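FOR IMMEDIATE RELEASE

Jillamora Opens Its Doors to Home Vinegar Makers for a Fall Season of Tastings, Classes and Swaps

Shared food hall teams with Ternolo and Citel to bring slow-made vinegar back to the kitchen shelf

08/12/2019 — Jillamora, the neighborhood food hall and teaching kitchen on the old Teixeira cannery site, will give over its entire fall program to vinegar. Beginning in September, the hall will host six weeks of tastings, beginner classes, open bench hours and bottle swaps, all of them open to the public and most of them free.

The season is called Sour Season, and it grew out of a single evening class held at Jillamora last winter. The class covered cider vinegar from scratch: press, ferment, wait, taste, wait some more. It filled up in a morning. A second date was added and filled up too, and people kept writing in long after that to ask about red wine vinegar, rice vinegar, malt vinegar, what to do with a cloudy jar, and whether the rubbery disk floating on top of it was supposed to be there. (It was! That disk is the mother, and a good part of the season is about keeping it happy.)

"We thought we were running one class about one bottle," the Jillamora program team said. "Then people started turning up with jars wrapped in dish towels, asking us to smell them. We have smelled a great many jars this year, and we can't wait to smell more."

Jillamora received 213 letters and messages about vinegar between that first class and the start of summer. Many of them included family recipes, and a good number of those will be cooked from during the season, with the writers' permission.

What's on

The opening weekend is built around a long tasting of vinegars made within a day's drive of the hall. Apple and pear make up the largest group, as you would expect in orchard country, but there will also be vinegars from honey, plums, beer, tomatoes, and one very fierce batch from pineapple skins. Each is poured by the spoonful, first plain, then over a slice of cucumber, and finally stirred into cold sparkling water with a little sugar. That last one is the old farm drink known as switchel's city cousin, the shrub, and the kitchen expects it to win over most of the people who arrive saying they don't care for vinegar.

Beginner classes follow through the season and are kept small so that everyone gets bench space. Students start with hard cider that has already finished fermenting, add live vinegar from the hall's own crock, and take the jar home under a cloth. They come back at the end of the season to taste what they've got. No two jars in last winter's class came out alike, even though all of them were filled from the same barrel. Some were soft and fruity, some sharp enough to make your ears move, and one smelled wonderfully of baked apples.

An intermediate class covers aging. Students will compare vinegar kept in glass with vinegar rested in small oak casks, and will learn how to read a simple acidity test. The class spends a good while on safety, too. Homemade vinegar is a fine thing on salad, greens and beans, but its strength varies from jar to jar, and it should not be used for canning or shelf-stable pickles. For those, the teachers will be sending everyone to the store for a bottle with the acidity printed on the label.

Open bench hours are for people who already have something going at home. Bring your jar, your questions and a clean spoon. The teaching staff will look at mothers, talk through smells (nail polish remover usually means it needs more time and more air; fuzzy mold means it goes in the compost, mother and all) and help you decide whether to bottle or keep waiting.

A cookbook from the crock

Ternolo, the small press known for its pocket-size kitchen books, will publish a companion volume to the season. It gathers 60 recipes from the Jillamora kitchen and from readers' letters, and it goes well past dressings. There is a braised chicken with cider vinegar and prunes, a vinegar pie with a nutmeg crust, pickled cherries for the refrigerator, three ways with cabbage, and a pan sauce that takes less time than setting the table.

"Vinegar is the thing you reach for when dinner tastes flat and you don't know why," Ternolo's editors said. "We wanted a book that lives next to the stove and gets splashed on. If the pages stick together by spring, we'll be very pleased."

The book keeps each recipe to a single spread, and the margins are wide enough for notes. Early copies will be on hand at the opening weekend, and the public library branch nearest the hall will have several to lend.

Old casks, new life

The oak casks for the aging class come from Citel, a cooperage that repairs and resizes used barrels. Citel takes in worn wine and whiskey barrels, pulls them apart, planes the staves and rebuilds them into casks small enough for a pantry shelf. The cooperage will give two public demonstrations in the loading yard, with the hoops driven on by hand. It's loud, it smells of toast, and children tend to love it. Ear protection will be provided.

Citel is also lending the hall a set of cutaway staves so that visitors can see how far into the wood the liquid travels over the years. The color change is lovely, going from nearly black at the inside face to pale straw at the outside.

"A barrel that's too tired for wine still has plenty to say to vinegar," Citel's shop crew said. "We've been hoping somebody would ask us to do this."

The swap

The closing event is the one the staff is most excited about. The Sour Season swap works on a simple rule — bring a bottle, take a bottle. Bottles should be clean, capped and labeled with what went into them and when they were started. A table will be set aside for mothers in jars, free to anyone who promises to feed them. Labels are welcome in any language, and prizes will be given for the best-looking one, the plainest one and the hardest to read.

Anyone coming to the swap without a bottle of their own is welcome too. The kitchen will put out bread, beans, greens and fried potatoes so that the new arrivals can be tasted as they're meant to be, on food.
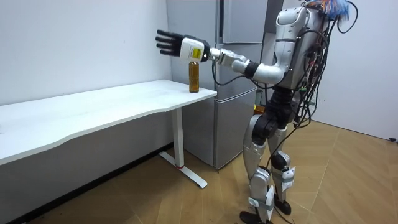
A bottle of amber-brown liquid on a long white table.

The cannery connection

Teixeira, the cannery that gave the site its name, packed fruit and vegetables on this block for generations before it closed. Vinegar was part of the work there, arriving by the barrel for beets, onions and peppers. When the building was cleared for the food hall, the crew found a bound stock ledger with 807 barrels of cider vinegar entered in it, written up in several different hands. The ledger has been cleaned and will be on display in the front hall all season, open to a different page each week.

Jillamora would love to hear from families who worked at the cannery or sold apples to it. Photographs, labels, aprons, recipe cards and stories are all wanted for a small display beside the ledger. Items can be scanned at the front desk while you wait, so nothing has to be left behind.

Getting there and signing up

Tastings, demonstrations, open bench hours and the swap are free, with no ticket needed. Classes carry a fee that covers cider, a jar, cloth and the return tasting, and a number of free places are held in every class for people who would find the fee a stretch. Ask at the desk or check the box on the form; no paperwork is required.

The hall is step-free from the street and from the loading yard. Benches in the teaching kitchen can be lowered, and seats are available at all tastings. Visitors with a strong sensitivity to sharp smells may prefer the courtyard tables, where every vinegar in the opening tasting will also be poured.

Class registration opens at the Jillamora front desk and on the hall's website at the end of this month. A full calendar will be posted at the same time, with printed copies by the door.

About Jillamora

Jillamora is a shared food hall and teaching kitchen on the former Teixeira cannery site. It offers cooking and preserving classes, rents bench space to small food makers, and runs a seasonal program built each year around a single ingredient. Past seasons have covered dried beans, winter squash and butter.

Media contact: Press Desk, Jillamora. Review copies of the Ternolo book and places at the opening tasting are available to press on request.

###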